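## 4. Cups and tables

Rev. 11/28/25, K. Wróbel. Replaces the April sheet.

1. Wipe both tables. Dry cloth only, the Stalell spray leaves a film and cups slide on it.
2. Long table in front, small black-legged table behind. Leave 80 cm between them so you can walk thru.
3. Get the plastic cups from the Doten box. Check each for cracks. Cracked ones go in the bin, not back in the box.
4. Spare cups on the back table, upright, in one row. Don't stack, they stick.

**Note:** color order in the row doesn't matter. Gaps do, leave room for fingers.

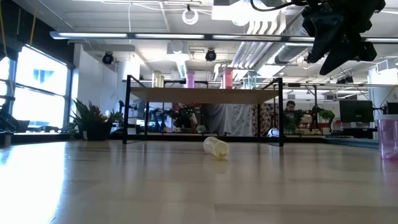 5. Working cups on the long table. One standing, one on its side, mouth to the left. Let go slowly or it rolls.
6. Blinds: leave as is unless glare reaches the middle of the table and you can't see the rim of the cup. Then half down.

**Caution:** nothing heavy on the back table. Thin legs, 25 kg max incl. the top. Don't lean on it either.

7. Finished? Rinse cups in warm water, no dishwasher. Air dry upside down, then box.

Replacements: Plarkimer, bag of 500, shelf 13. Tell Ksawery if your the one opening the last bag.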